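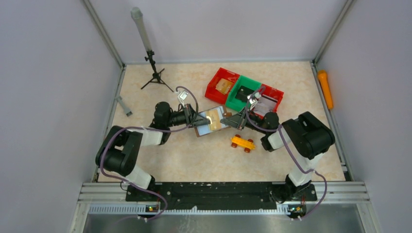

*Figure 9. Two robot arms over a beige tabletop.*

## Setting up court date reminders

If you've made it through the client import, the fun part starts now! Reminders are the piece of Zonness Docket we're happiest with, and one sitting is enough to get them going for the whole office.

You'll need an administrator login and at least one open matter. If your office came over from Bravetex, finish the calendar merge first (see "Old calendars").

1. Open **Settings > Reminders** and switch on **Court dates**. The matter list reloads with a small bell next to every open file.
2. Choose a **default schedule**. The standard one sends a notice 15 days before a hearing and another the day before. You can add as many steps as you like, and they can be different for arraignments, motions and trials.
3. Under **Who gets it**, tick *Attorney*, *Paralegal*, *Client*, or any mix of the three. Clients only get the date, time, courthouse and room, never your notes.
4. Type your office name just as you want clients to see it. Text messages have a limit of 474 characters, and your office name and sign-off both count toward it.
5. Click **Send test**. Try it on your own phone, it's very satisfying when it pops up!
6. Click **Save for all matters**, or **Save for this matter** if you'd like to start with one file and see how it feels.

**Note:** A bulk save handles up to 500 matters at a time. Bigger offices can run it again and Docket picks up where it left off.

**Caution:** Reminders follow the date in the matter file. When a court continues a hearing, change the date in the file first. Deleting the reminder alone leaves the old date on the calendar.

**Caution:** Get the client's written okay before turning on text messages. The consent form under **Templates > Intake** can be edited to match your state's rules.

### Sealed and juvenile matters

Client texts are off by default in these files, and the bell shows gray. To turn them on, open the matter, choose **Privacy**, and enter your password again. The Tejada add-on for shared calendars skips sealed matters completely.

### If a test message doesn't arrive

- Check the area code. Docket won't guess one for you.
- Look in **Reminders > Log** for the word *Held*. Release the message from there.
- Using the Julden phone bridge? Sign out of it and back in, then send the test again.

*Section last revised April 2019*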